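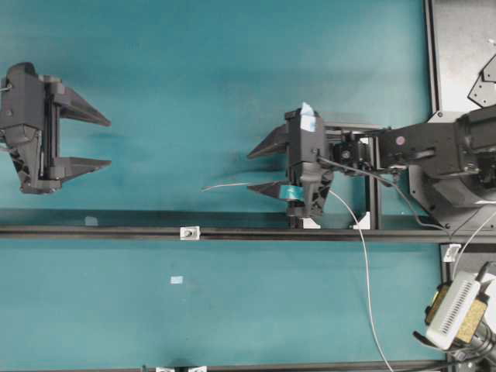
Skonura Cargo Screening Kit

Another box that promises to catch smugglers. We sell it, and we still think you should read this before you order.

The Skonura kit gives customs posts and small ports a way to swab freight for traces of narcotics. The maker says a reading takes 17 seconds. Ours took longer whenever the operator wore thick gloves, and the maker's sheet leaves gloves out.

A swab finds residue. It won't tell you who packed the crate, who paid for it, or which armed group gets a cut at the far end. Sales talk about "choking off terror funding" is a stretch for a unit that runs on 2 batteries.

Liis Kuusk, who ran our trial at Wolville, wanted more false alarm data. So did we. The maker sent a brochure.
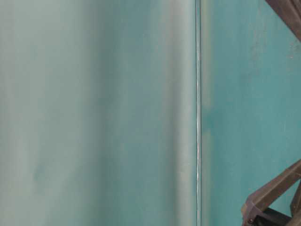

What you get

Reader, charger, hard case and 2000 swabs
Warranty: 7 months, reader only
Swabs sold separately after that, and they aren't cheap
Training: half a day, by Sebastian Sandu

Ordering

Sold through Jultedach to licensed agencies only. Ask for a loan unit first. Prices were last checked 1 March 2019.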